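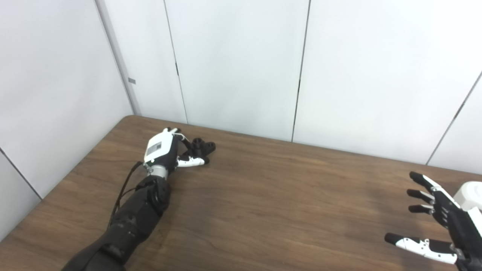

El rincón de la mesa: galería

Bueno, pues ya está el rincón subido. Llevaba desde agosto prometiéndolo, y entre que no encontraba el momento y que siempre me quedaba por rematar algún borde, se me ha ido echando el tiempo encima. Quien siga esta página sabe que lo mío son las mesas (y las paredes si no hay más remedio), así que aquí va la del cuartito blanco, con todo lo que me habéis ido preguntando por correo. Pocas fotos y mucha letra, como siempre.

La idea era sencilla: un hueco pequeño, una mesa de madera y nada más. Paredes blancas y lisas, sin baldas, sin cuadros, sin un triste gancho. Tengo el resto de la casa lleno de trastos hasta arriba y quería un sitio donde la vista descansara en algo, aunque fuera en una pared. ¡Y descansa! Me siento allí a primera hora con el café y se me pasa media mañana.

La madera

Lo que más me gusta, y con diferencia, es la veta. Es un marrón medio, con rayitas muy finas, de esas que de lejos casi no se ven y de cerca te quedas mirando como un bobo. Según la hora parece más rojiza o más apagada. El tablero lo compré en Lokthorpe, que para quien no lo conozca es un almacén de muebles de segunda mano donde hay que ir con paciencia y con ropa vieja. Fui a por una silla, y de la silla ni me acordé en cuanto lo vi apoyado de canto detrás de unos somieres.

Traía una capa de barniz bastante fea, amarillenta y con goterones en una esquina. Primero lo lijé con grano grueso, luego con medio, y para terminar un grano 1000 pasado a mano, muy suave, siempre a favor de la veta. Ya sé que hay gente que se planta mucho antes y le queda estupendo. A mí me gusta pasar la palma y que resbale. El polvo, eso sí, lo estuve barriendo dos semanas y todavía me sale de los cajones de la cocina.

Después le di aceite Mendero, el neutro, con un trapo de algodón viejo. Tres manos. La primera la chupó entera, la segunda a medias y la tercera la retiré casi toda a los diez minutos, que si la dejas se queda pegajosa y luego te acuerdas de ella cada vez que apoyas el codo. Entre mano y mano dejé pasar 12 horas, y la última la dejé todo un fin de semana sin tocarla. Bueno, la toqué una vez, con un dedo.

No le puse barniz encima. Sé que me vais a reñir por esto.

Las paredes

Son paneles blancos Dogar, montados en vertical, y forman esquina con un ángulo un pelín raro. El blanco tira una pizca a gris y menos mal, porque el blanco puro que probé antes en una muestra parecía la consulta del dentista. Entre panel y panel queda la junta a la vista, una línea fina y oscura. Mi primera intención era taparlas todas con masilla y repintar, y tenía hasta la espátula comprada. Las dejé un tiempo por pereza, me acostumbré, y ahora me parece que dan ritmo a la pared. La masilla sigue en el armario, sin abrir, por si alguien la quiere.

Montarlos no tiene mucho misterio si el suelo está a nivel. El mío no lo está. Metí cuñas por abajo, las corté al ras y puse encima el rodapié, y la parte de la esquina la repetí entera un jueves por la tarde, con un humor que mejor no cuento. Si vuelvo a hacerlo empezaré por la esquina e iré saliendo hacia los lados. Yo empecé por un extremo y llegué al rincón con un panel que no entraba ni a empujones, de ahí que haya uno más estrecho que los demás. Queda bien, ¿eh? Pero no estaba en el plano.

La luz

Esto me lo preguntó Inês Torres hace tiempo y nunca le contesté como es debido, perdona, Inês. La luz cae muy pareja por todas las paredes y era justo lo que buscaba. Probé con un flexo y se marcaba cada huella de la mano y cada sombra del lápiz, un horror. Con luz difusa desde arriba se trabaja mucho mejor, sobre todo si andas con piezas pequeñas y oscuras, que sobre la madera se distinguen de maravilla y sobre una mesa negra desaparecen. También ayuda que las paredes devuelvan claridad. El cuarto es chico y aun así no agobia.

Medidas y dinero

No doy planos, que luego me escribís para decir que os baila un centímetro. Del dinero sí hablo, que siempre lo pedís: el tablero me salió casi regalado y lo gordo se fue en los paneles. Hay 8 euros de lijas que no apunté en su momento y que aparecieron en el bolsillo del abrigo en forma de tique arrugado. Las patas las tenía yo de otra mesa que se quedó sin tablero, historia larga, la conté en la entrada de Turine (el pueblo de mis tíos, donde guardo todo lo que no me cabe).

Para qué la uso

Para todo lo que quepa. Cartas, arreglos, papeles del coche, un puzle que tuve que retirar sin acabar. Y mucho montaje menudo: soportes, racores, piececitas de plástico o de metal que van llegando y que hay que mirar despacio. La superficie aguanta bien. Alguna marca tendrá ya, seguro, pero con la veta tan fina se disimulan, y al aceite le das un repaso con el trapo y como nuevo.

El borde de atrás lo dejé recto, sin canto añadido. Me tentó poner un listoncito para que no rodaran los lápices hacia la pared y al final pasé. Los lápices ruedan. Los recojo.

Y la última de la galería: el mismo rincón, con las juntas de los paneles bien marcadas y una pieza negra sobre la madera, de esas con su agujero redondo arriba y los brazos planos a los lados.

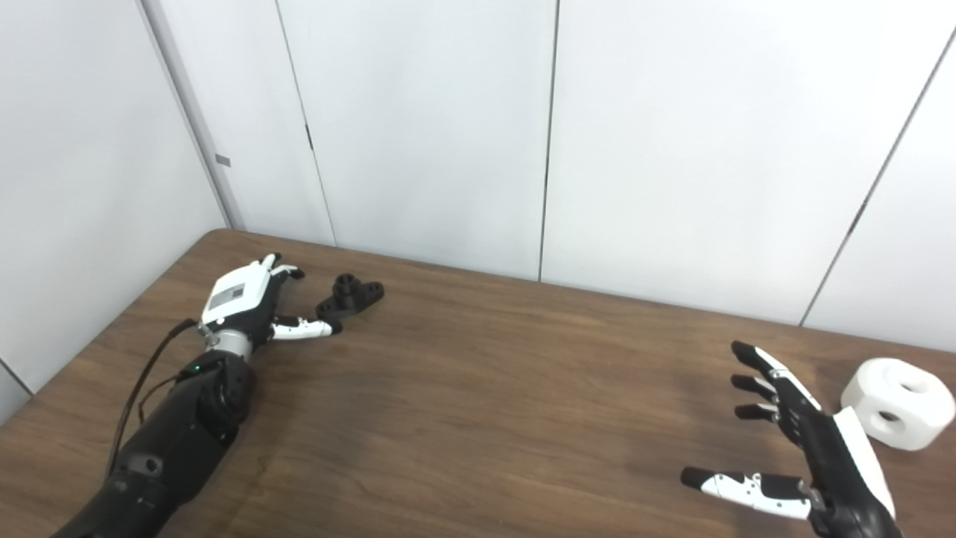
Madalena Pinheiro: Pues yo te riño por lo del barniz, ya que lo pides. Tengo una mesa parecida, también aceitada, y el primer vaso que se quedó una noche encima me dejó un cerco que no ha salido ni con lija. Ahora le doy cera dos veces al año y cruzo los dedos. ¿Tú has tenido algún susto con agua?

Con agua todavía no, Madalena, toco madera (la propia mesa, vaya). Con café sí, una gota, y salió frotando con el mismo aceite y un estropajo blanco, de los que no rayan. Lo del cerco tuyo suena a humedad que se metió por debajo. Antes de volver a lijar yo probaría con la plancha tibia y un paño fino, pasando muy rápido y mirando cada dos por tres. En una mesita de mi madre funcionó a medias: se ve si sabes dónde mirar, y ella sabe.

Lourenço Magalhães: Muy bonito todo. Una duda con los paneles, ¿van pegados o atornillados? Estoy por hacer lo mismo en un trastero y el pegamento me da respeto, por si un día hay que quitarlos.

Atornillados a rastreles, Lourenço. Pegados quedan más limpios, pero si hay una tubería detrás (en mi caso la hay) te arrepientes el primer día que gotea algo. Pon los rastreles antes, compruébalos con una regla larga y no te fíes del ojo. El mío es malísimo y tengo una esquina que lo demuestra.

Mafalda Bastos: ¿Y no se te hace frío tanto blanco? Yo acabaría poniendo un calendario o una planta, aunque fuera una chiquitina.

Mira, Mafalda, la primera semana sí. Tuve un calendario en la mano y el martillo en la otra. Me aguanté, y ahora me gusta que el color lo ponga la mesa. Una planta en el suelo no la descarto, siempre que la riegue otro, que aquí las plantas duran lo que duran. Si pruebas tú con el blanco, pide muestras y déjalas apoyadas unos días, de mañana y de noche, que cambian una barbaridad.

Hilkka Kauppinen: Gracias por explicar lo de las juntas. Yo las rellené todas y al año siguiente se me habían rajado con la calefacción, una detrás de otra. Ojalá las hubiera dejado a la vista.

¡Anda, pues me alegro de mi pereza! Bueno, no me alegro de lo tuyo. Si te animas a vaciarlas, un cúter viejo y mucha calma, y luego pasas el canto de una lija doblada. La línea queda más fina de lo que uno se imagina. Y si te sobra una tarde, repasa después la pared entera con pintura mate, que con la satinada se notan los remiendos a media mañana.

Algunos me habéis pedido la referencia del blanco. En mi lata pone 2964 y no sé si es el color o el lote, así que llevad la tapa a la tienda, o un trocito de panel, y que lo miren allí. Yo volví con dos blancos distintos antes de acertar.

Próxima galería: las sillas, si es que algún día vuelvo a Lokthorpe y me acuerdo de a qué iba.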